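4. Setting up the kitchen task station

This section covers the play kitchen used for the pick-and-place exercises at the Lelbridge robotics club. Complete section 3 (arm assembly and cable check) before you start. Allow one full session for a new team.

4.1 Placing the kitchen and the arm

1. Stand the kitchen on the marked area of the bench, back panel to the wall.
2. Clamp the arm base to the bench on the sink side. Use 2 clamps and tighten them by hand only.
3. Route the power cable behind the bench. It must not cross the worktop.
4. With the power off, move the arm by hand from the sink to the cooktop. If any joint catches on the tap or the hood, move the base outwards and repeat.

Caution: The hood and the hanging utensils are inside the arm's reach. Set the upper height limit in the settings file before the first powered move. The default limit is too high for this station.

4.2 Homing

1. Switch on the controller and wait for the steady light.
2. Run the homing routine. Keep one hand near the stop button until the arm is still.
3. Open and close the gripper 4 times. The fingers should meet evenly. If they do not, go back to 3.6.

Note: Teams using the older Custlow gripper should set the closing force to 8. Higher values mark the vegetables and pull the two halves of the carrot apart.

4.3 Recording the sink task

1. Put the metal pot in the basin, on its side, and the carrot on the front left of the cooktop.
2. Start recording, then guide the arm to the pot. Approach from above and keep the fingers clear of the tap.
3. Close the gripper on the pot and lift it straight up – do not drag it along the basin wall.
4. Set the pot down on the worktop, open the gripper and stop recording.

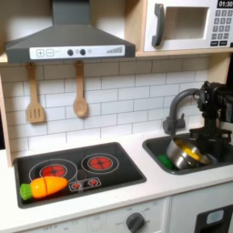 5. Return the arm to the home position before anyone reaches into the station.
6. Name the run with the team name and run number, and copy it to the shared drive.

A team needs some 110 usable runs before training. Runs in which the pot slips are kept, but must be marked "slip" in the log. Yaw Owusu holds the log template; faults with the arm itself go to Aravind Amin.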